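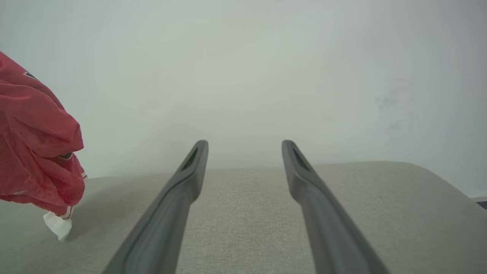 Re: [gallville-home] Red dye on light gray upholstery

On February 2022 digest, a list member in Morberg wrote:

> We have a light gray woven sofa and everyone drops their sports
> clothes on it. Last August a red shirt left a pink patch on the seat
> cushion. I have tried dish soap twice. Is there any hope, and can
> the cover go in the machine? The label is gone.

Without the label I would not machine wash it. Some woven covers shrink enough that you can't get the zipper closed again.

What worked on ours, a Maruyama two-seater in a similar gray:

Mix 2 tablespoons of white vinegar into 2 cups of cool water. Test it on the back first. Dab it on with a white cloth, leave it 10 minutes, then blot with plain water. Don't rub, the weave goes fuzzy. I had to repeat it over a few evenings and there is still a faint mark if you know where to look.

As for the shirts, new red ones get washed alone at our house, 60 minutes on cold, until the water runs clear. The ones with white piping are the worst, the piping goes pink too. A damp one should never sit on the cushions overnight.

I used the Nusteck fabric spray afterward. Can't say if it does anything yet.

If the cushion has a zipper, you could also just flip it over.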